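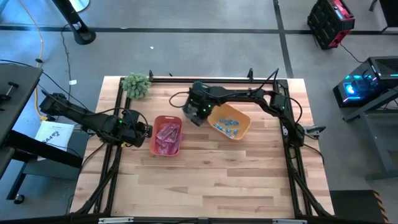 Keeping small bits together on a shared table: basket, bowl, or both?

Posted by Deolinda Henriques, 24th June
Filed under: Tidying and storage > Games and craft

Hello all! I have fallen completely in love with keeping our table in order and I need people who will understand. We have a long wooden table (butcher block, pale, lovely stripy grain) and it gets used for everything: board games, beads, letters, the odd jigsaw. Since May I've been trying a system where whatever is in play lives in one orange basket and one orange bowl, and the rest of the wood stays clear. It has made such a difference to how the place feels when you walk in!

The bowl is for the little blue pieces. They sit scattered across the bottom where everyone can see them and reach in, and I love the blue against the orange. The basket is the plastic rectangular sort and it takes the bulky things, which at the moment means a pink and red plastic bag, scrunched up and filling most of it. My little green spiky plant (artificial, don't tell anyone) stays in the corner so the table doesn't look too bare.

What I can't settle is how to pack it all away at the end of the day. If I tip the blue pieces into the bag and put the bag in the basket, it's one thing to carry, hurrah, but then somebody has to fish them all out again in the morning. If I leave them in the bowl it looks gorgeous, but the bowl won't stack with anything and I'm nervous of it going over on the way to the cupboard. And that bag takes up so much room for what it is. The cupboard shelf is two baskets wide and already has the Triltoda set on it, which I am not giving up.

So: bowl inside basket? Pieces in the bag? Lids? A different bag altogether? I'd love to hear what you all do, especially if you have lots of small bits and more than one person putting them away.

Burkley_Bev
Joined in May, 3 posts

Oh I do love a tidying post! Put the bowl in the basket. That's what we do with buttons and it's brilliant. You carry the basket by its rim, the bowl rides along inside, and if anything jumps out it lands in the basket and you just pop it back. No crawling about under the table.

You'll need to get the bag out first, obviously. Fold it flat. I mean really flat: smooth it with your hands from the bottom up so the air comes out of the top, fold it in thirds lengthways, then roll it. A carrier-sized bag comes down to something like a fat sausage, and you can tuck it down the side of the bowl, where it also stops the bowl sliding. I get so much pleasure out of this, my daughter thinks I've gone peculiar.

Do measure before you try it, though. Our first bowl was a finger's width too wide for the basket and sat on the rim like a hat. If yours is the same, look for one with straighter sides, as the ones that flare out at the top waste a lot of space.

marten_g

Just use a bag with a zip.

Tansy at the Grallstead games table
Joined years ago, 3,118 posts

Lovely to see someone else who gets excited about this! We run an open games table and have well over 200 small pieces between all the boxes, so I've had plenty of practice. I'm going to disagree a bit with Bev (sorry Bev, the sausage roll is genius and I'm pinching it).

Bowl in basket is grand for carrying. For storing overnight I'd go with a small drawstring cloth bag, and here is how we do it:

Leave the pieces in the bowl while people are playing. An open bowl is the best thing there is for sharing, and a wide one stops the scrabbling noise too.

When you finish, hold the cloth bag open over the bowl like a hood, pull the neck snug round the rim, and turn the whole lot upside down. Everything goes in at once! It takes a couple of tries to get the knack, so do your first one over the basket.

Draw it shut and drop it in the empty bowl, and put the bowl in the basket if it fits. In the morning you loosen the string and pour. There's no fishing about, which I think was your main worry.

Plastic bags are all right for bulky, light stuff, but small hard pieces find their way into the folds and you think you've lost one. Turn yours inside out over the table before you fold it away. I've found dice that way that we'd given up on and replaced.

On the shelf problem, can you go up? We bought a Brøndum wire riser for ours, and it gave us a second level above the baskets for the flat boxes. Check the height of your tallest basket first, and leave enough of a gap to get your hand in over the top. I didn't, and had to take the shelf out and move it up a peg with everybody waiting to start.

I'd also keep the plant exactly where it is. Ours has a pot of pencils in the same spot and people naturally leave that corner alone, so it never fills up with cups.

One more thing, as you've got several people putting away: stick a label on the inside of the basket, on the short side, saying what goes in it. We used to have ours on the outside and it got rubbed off against the shelf. Inside, it's the first thing you see when the basket's empty, and even our youngest players put the right things back.

Deolinda Henriques

Tansy, the hood trick! I've just practised it with dried beans and only lost a handful. Bev, the bag is now a sausage and I'm delighted with it. Going to look for a drawstring bag in the remnants box tonight, and I'll measure the bowl before I get too carried away. Does anyone know if you can wash the labels, or do they need covering with tape?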